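Pemach Desk Drawer Box
A small pull-out drawer in a black case, for the things that never stay put
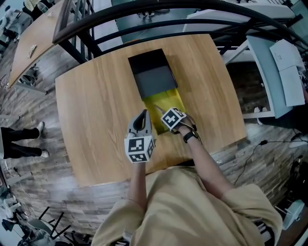
What we like about it
We fell for the color first. The drawer is a see-through yellow-green, so you get a good hint of what's inside before you open it, and against the black case it looks great – bright, a little bit retro, and easy to spot on a crowded table. It pulls straight out toward you, so it works just as well on a shared workbench as on a desk at home.

What to keep in it
Paper clips, spare keys, stamps, sewing bits, charging cables (the short ones!), tea bags. Darlene Campbell in our Lelthorpe shop keeps seed packets in hers from March on and swears they're easier to find than they ever were in the shed.

Care
Wipe the drawer and case with a damp cloth and a little dish soap. Skip scouring pads, they'll scratch the translucent drawer. Let the drawer dry before you slide it back in.

Ordering
Item number: 403
Color: yellow-green drawer, black case
Also sold as a set of 2
Orders of 600 or more ship by Carrier freight from our Nornex warehouse – please call ahead so we can check stock.

Spare drawers are sold separately under the same item number. Just write "drawer only" in the order notes.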